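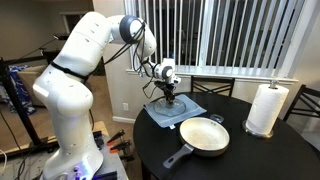 Handout 4: Drawing a Barn Owl, and a Little About How Owls Live

Intro to Animal Drawing, Tumthorpe Evening Art Program

728 views | 2 comments | Share

Welcome back! Last session was rabbits, and I loved the ears you all came up with. Owls are my favorite thing to teach in the whole course. They look complicated when they're staring at you from a photo, and then you put down a heart and a long teardrop and there's already an owl on your paper.

What to bring

A sheet of plain paper (the Nemer pad from the supply list is fine, so is printer paper), an HB pencil, a softer pencil such as a 4B, and an eraser you can pinch to a point. Colored pencils are optional this time. If you do bring them, pick out a golden tan, a warm gray and a dark brown.

Please sketch lightly through Step 6. Press hard too early and you'll be able to see the grooves even after you erase.

Step 1: The body. Draw a long teardrop, fat end up, leaning a tiny bit to one side. It should take up most of the height of your page. Barn owls are slimmer than people expect, so if yours looks like an egg, pull the bottom down farther.

Step 2: The head. Add a wide, slightly flattened circle overlapping the top of the teardrop. There's almost no visible neck on an owl at rest. Let the two shapes run into each other, then erase the line where they cross.

Step 3: The face. Now for the good part! Inside the head, draw a heart. The dip at the top of the heart sits in the middle of the forehead and the point comes down near where you'd put a chin. Leave a narrow border of head showing all the way around. If your owl is turned a little, make the far half of the heart narrower than the near half.

Step 4: Eyes and beak. Draw a faint line from the dip of the heart straight down to the point. The eyes go on either side of it, a bit above the halfway mark, as slanted ovals that tip down toward the beak. Barn owl eyes are dark all over, so you can fill them in and leave one small white spot in each for the shine. Put both spots on the same side! The beak is a slim, pale wedge, and most of it is hidden in feathers, so you only need the lower end.
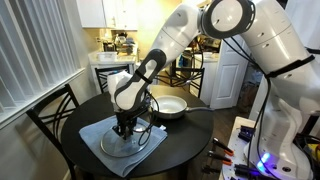
Step 5: The wings. From the shoulder, bring a long curve down the side of the body until it passes the bottom of the teardrop. Bring a second curve back up the inside. On a perched owl the wing tips reach down past the tail, and getting that length right does more for the likeness than any amount of feather detail.

Step 6: Legs and feet. Barn owls have long legs, a little knock-kneed, covered in short feathers. Draw two narrow tubes coming out from under the belly, then a branch going across. For the toes, draw short sausages curling over the front of the branch and finish each one with a hooked claw. Two or three toes showing on each foot is plenty.

Step 7: Feathers. Switch to the soft pencil. Around the rim of the heart, make tiny strokes packed close together, all pointing outward. On the chest, leave the paper mostly blank and scatter a few small dots. The wings can take more — rows of shallow U shapes near the shoulder, longer overlapping strips toward the tip. Don't draw every feather. I fill in a patch at the shoulder and another near the wing tip and let the eye do the rest.

Step 8: Shading. Decide where your light is coming from. Darken the side of the body away from it, the underside of the wing, and the inner edge of the heart next to the beak. That last bit of shadow is what makes the face look dished, like a shallow bowl.
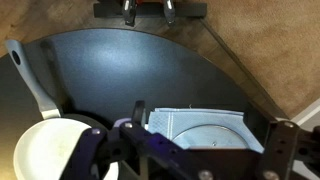 If the drawing looks flat at this point, your darks are probably too timid. Go back into the eyes and the gap between the wing and the belly with the 4B and really lean on it. Then pinch your eraser and lift out a highlight along the top of the head.

Common trouble spots

My owl looks angry. The eyes are slanting too steeply, or there's a heavy line above them. Lighten that line first.

My owl looks like a monkey. Happens every term! Make the heart longer and the beak narrower.

My owl is falling off the branch. Check that the feet are under the middle of the body.

A few facts about barn owls

Their heart-shaped face helps gather sound and send it toward the ears, and the ears sit at slightly different heights on the head.

Barn owls don't hoot. They screech and hiss.

The front edges of their flight feathers have a soft comb-like fringe that helps them fly very quietly.

Owls can't roll their eyes around the way we can, so they turn their heads instead.

For next time

Fill one page with quick owl heads, two minutes each, facing different ways. Hearts only, no feathers. Bring the page even if you hate it, I want to see them all!

Share this handout | 100 likes

Related handouts
Handout 3: Rabbits Sitting and Running
Handout 5: Foxes and Bushy Tails
Choosing a Sketchbook: Nemer or Matos?
Drawing Ducks at Irnance Pond
Student Gallery, May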